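2024-10-02 - Vasside cell, wrist camera and gripper upkeep

Cell had been stopping on grip faults since the Stundthorpe visit. Counter stood at 326 faults, up to 17 of them in a single shift. Took the gripper off, cleaned both fingers with alcohol and checked the mount screws. One on the Stiller adapter plate had backed out. New screw, thread lock, torqued to the value on the card.

Re-taught the close width afterwards. The old value dated from January and was 3 mm too tight for anything with a rim. Left the table layout alone so the runs compare with the earlier ones.

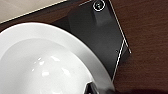 Wrist camera, bowl rim over the black device, fingertip at bottom.

Focus is still a bit soft at this distance. I turned the ring both ways and put it back where it was - the lens may just need replacing. Đào has a spare on order.

Second job was the cable at joint 5. It was rubbing at the clamp when the arm reached high, so I gave it more slack and moved the clamp up one hole.
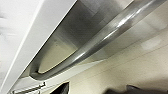 Speed stays at half for high reaches until the cable has had a few days. Backup of the program saved as 142 on the cell drive; the one before it is still there if the new close width gives trouble. To do: order thread lock, print a new torque card, check the clamp again.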